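Ploduvano altera ensaio de resistência ao deslizamento em pavimentos contínuos

2025-03-15

A Ploduvano, entidade que mantém o referencial técnico usado por várias redes de edifícios escolares e de saúde, publicou a revisão do procedimento de ensaio de resistência ao deslizamento em revestimentos contínuos de resina. O documento substitui a versão em vigor e aplica-se a pavimentos epóxi e de poliuretano com acabamento liso ou semibrilhante, aplicados em obra sobre base cimentícia.

A alteração principal diz respeito às condições de medição. Até agora, o ensaio de pêndulo podia ser feito apenas em seco, ficando a leitura em molhado ao critério do dono de obra. Com a revisão, as duas leituras passam a ser obrigatórias e têm de constar do mesmo relatório, com indicação da temperatura da superfície, do tipo de patim e da data da última limpeza. O relatório deve ainda identificar o lote da resina e o do endurecedor.

Foi também fixado o número mínimo de pontos. Cada compartimento passa a exigir 5 pontos de medição, dos quais 2 na zona de maior circulação. Em cada ponto, o pêndulo é lançado em duas direções perpendiculares. Os valores são registados individualmente; a média deixa de ser aceite como único resultado, prática que, segundo a nota explicativa, ocultava zonas polidas pelo uso junto a portas e balcões.

«A dispersão dentro da mesma sala era frequentemente superior à diferença entre dois produtos concorrentes», refere Rosalba Zuccaro, relatora do grupo de trabalho. O grupo analisou 766 relatórios de ensaio entregues por laboratórios e aplicadores. Uma parte considerável não indicava o estado de limpeza do piso, o que inviabilizou a comparação entre edifícios.
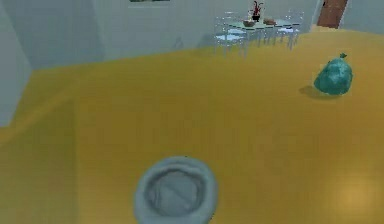
A revisão trata em capítulo próprio a questão do brilho. O texto anterior admitia a medição de brilho especular como indicador auxiliar da rugosidade, hipótese que é agora retirada. Os ensaios comparativos conduzidos no laboratório de Flindham não encontraram correlação utilizável entre as duas grandezas: acabamentos com brilho semelhante apresentaram valores de pêndulo em molhado muito diferentes, consoante a carga mineral incorporada na camada de selagem. O medidor de brilho mantém-se apenas para controlo de uniformidade estética.

Toon Lambrechts, responsável técnico do laboratório, considera que a medida vai obrigar os aplicadores a rever as fichas de obra. «O rugosímetro portátil continua a ser aceite na receção, mas não dispensa o pêndulo», afirma. O laboratório propôs que a leitura de rugosidade fosse feita nos mesmos pontos, e essa proposta foi incorporada no anexo B.

Do lado da indústria, a Rornari – fabricante de sistemas de poliuretano – pediu um período de transição mais longo para obras já adjudicadas. O pedido foi atendido em parte. Os contratos assinados até ao final de fevereiro podem seguir o procedimento antigo, desde que o caderno de encargos o mencione expressamente; os restantes ficam sujeitos ao novo texto.

Nayeli Ríos, que coordenou a resposta da empresa à consulta, aponta uma dúvida por resolver: a repetição do ensaio após manutenção. A revisão prevê nova medição sempre que seja aplicada cera, selante ou qualquer produto que altere a camada superficial, mas não define o intervalo entre a aplicação e o ensaio. A Ploduvano indicou que o ponto será tratado em errata.

Os pavimentos com agregado antiderrapante espalhado à superfície ficam fora do âmbito e continuam regulados pelo procedimento específico, tal como as rampas e os balneários.

Os laboratórios reconhecidos têm 4 meses para atualizar os modelos de relatório. A calibração do pêndulo passa a ser verificada antes de cada campanha, com registo assinado pelo operador. O texto integral, os anexos e a folha de cálculo podem ser pedidos ao secretariado técnico, ao cuidado de Gitau Mabula.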